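Chapter 9
Spray Bottles and the Care of Hard Surfaces
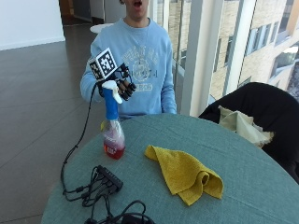
Figure 9.1 Holding a trigger sprayer by the neck at a round worktable.

Chapter outline
9.1 Parts of the trigger sprayer
9.2 Filling and diluting
9.3 Labels and secondary containers
9.4 Wiping a table: order of work
9.5 Storage and disposal

Key terms
dip tube, dwell time, nozzle, priming, ready-to-use solution, secondary container, shoulder, shroud

Introduction

The trigger sprayer is among the most common tools in housekeeping, food service and building care. It is also one of the least studied. Most trainees arrive having used one at home for years, and they bring home habits with them: too much liquid, too little contact time, a cloth that has already done three other jobs. This chapter treats the bottle as equipment, with parts that can be named, checked and replaced.

The bottle in Figure 9.1 shows the features found on many models. The trigger head is white and sits on a bright blue neck and shoulder section. The lower body is clear plastic, through which the red-pink liquid can be seen, and a small white label with red markings is fixed to the front near the base. Students should find the same parts on the bottles in their own supply room before reading Section 9.1. Some will differ. A bottle with a solid-colored body, for instance, hides the level of its contents, and the user must judge by weight or remove the head to look.

Color deserves a word of caution at the outset. Makers add dye to cleaning products for many reasons, and no shared rule ties a given color to a given use. A pink liquid may be a washroom cleaner from one supplier and a floor product from another. The label, and the label alone, tells the worker what a bottle holds. Where a label is missing or cannot be read, the bottle is taken out of use and handed to the supervisor. Its contents are never identified by smell.

Holding and lifting

A filled bottle is heaviest at the base and narrowest at the neck. For this reason the neck is the natural place to take hold of it, and most trigger heads are shaped so that the hand can rest beneath them while one or two fingers reach the trigger. The bottle should be upright before it leaves the table and upright when it is put back. The nozzle is turned away from the user and from anyone else at the table, including when the bottle is only being moved from one place to another. Many nozzles have an "off" position; students should learn to set it by habit at the end of each task.

Round tables call for some extra thought. A rectangular table can be wiped in straight, overlapping passes from the far edge to the near one. On a round table the same passes leave the rim untouched in places, so the rim is wiped first, in one continuous motion, and the center is then worked in straight passes – each one overlapping the last by a third of the cloth. Section 9.4 sets out the full sequence and the points at which the cloth is folded to a clean face.

Spray, wait, wipe

Cleaning removes soil. Disinfecting reduces the number of germs left on a surface, and it depends on time. The period during which a surface must stay wet is called the dwell time, and it is stated on the product label. A worker who sprays and wipes at once has cleaned the table and may believe it has been disinfected. In training kitchens this is the most frequent error recorded by instructors, and it is corrected easily once the reason is understood.

Case for discussion: the Plulska dining hall

The Plulska residence operates a dining hall with 70 round tables. Staff reported sticky tabletops every afternoon, although each table was sprayed and wiped after the midday meal. A review in November found that bottles were being refilled from concentrate without a measuring cup, and that the mixture in use was up to 3 times the strength given in the instructions. The residue left on the tables came from the cleaner. The residence moved to a fixed dilution station, supplied by Ivenard, and placed a fill line on every bottle. The case is taken up again in Section 9.2, where students work out the correct dilution for each size of bottle.

Learning objectives

After completing this chapter, the student should be able to:

Name the main parts of a trigger sprayer and state the purpose of each.
Prime a sprayer and clear a blocked nozzle safely.
Prepare a diluted solution from written instructions.
Complete a label for a secondary container.
Clean a round and a rectangular table in the correct order.
Explain the difference between cleaning and disinfecting, with reference to dwell time.

Before you begin

Review the section on protective gloves and eyewear in Chapter 3. For the practical work each pair of students will need one empty sprayer, one measuring cup, two folded cloths, blank labels and a supply of plain water. Colored cleaner is not used until the instructor has checked the labels. Record sheets for this chapter are found in the Tandatau workbook under form 2342.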